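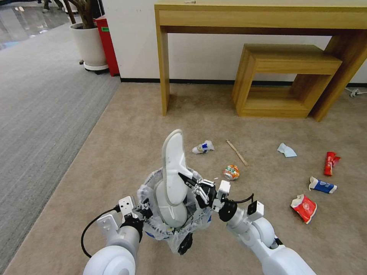 Plodbridge is the planning layer that sits between your perception stack and your arm controllers. It takes a list of detected items, decides what to pick up and in what order, and sends timed waypoints to one or two arms. Most questions we get concern tidy-up tasks, where one container has to be kept open while things go into it. With a translucent plastic bag, both grippers can end up busy on the rim, one on each side, while a bottle, a can and a flattened carton are still on the carpet. The planner has to know that those hands are taken before it assigns the next pick. The answers on this page apply to version 4 and were last checked on August 3, 2026.

What does the planner need from perception?
A label, a pose and a confidence score for each item. Masks are optional but help a lot with flat things such as tissues and wrappers. If you use Grukby for detection, the bridge node publishes all of this on one topic and you don't need to write any glue code.

Can I use my own detector?
Yes. Match the message format in the docs and set source_type to external. Poses must be in the base frame. Camera-frame poses are rejected with error 422.

Why does the planner refuse to pick while both arms are holding the bag?
Holding the rim is a two-arm constraint. Until one side is released, no arm is free. You can set allow_single_hold to true, which lets one gripper keep the rim while the other goes for an item. The opening may sag in that mode, so the planner asks for a fresh estimate of the bag mouth before every drop.

How does it know the bag is open?
It fits a closed curve to the rim points from the depth image and compares the area with min_mouth_area. Clear plastic gives poor depth on most sensors. If the fit keeps failing, turn on the color-edge fallback under Perception > Containers.

A shoe went into the bag. How do I stop that?
Add the label to the keep list. By default everything on the floor that is smaller than the bag mouth counts as a candidate, shoes included. Items on the keep list are treated as obstacles. Editing the list does not take anything back out of a bag, so run the retrieve task for that or remove the item by hand.

What order are items picked in?
Nearest first, with a penalty for items touching each other. Thin objects like sticks are moved to the end because they have the highest regrasp rate in our tests. Set order_policy to fixed if you want to supply your own sequence.

How fast is replanning?
On the reference computer a full two-arm replan takes nearly 50 milliseconds with ten items on the floor. Single-arm plans are faster. If yours is much slower, check that the collision mesh is the simplified one. The full mesh is meant for the viewer only.

What does error 809 mean?
The two arms have a planned path that crosses inside the safety margin, and the planner could not find another one in time. Usually the container is too close to the base. Move the hold pose forward a little and try again. If it still happens, send us the plan log.

Does it check cables?
Only if you model them. Loops that stick out from the wrist are not in the stock robot description. You can add them as capsules in the attachments file.

Can I test without hardware?
Yes, the Robles simulator plugin ships with the installer. Cloth and film are approximated in it, so treat bag results as a rough check of the logic. Grip force settings tuned in simulation should be tuned again on the real arms.

I updated in April and my task files stopped loading. What changed?
The container block was renamed. Run the migrate command on the folder. It writes new copies and leaves the old files where they are.

Where do I report a bug?
Use the tracker on the Plirkbridge support site. Attach the task file, the plan log and the version string from the About panel.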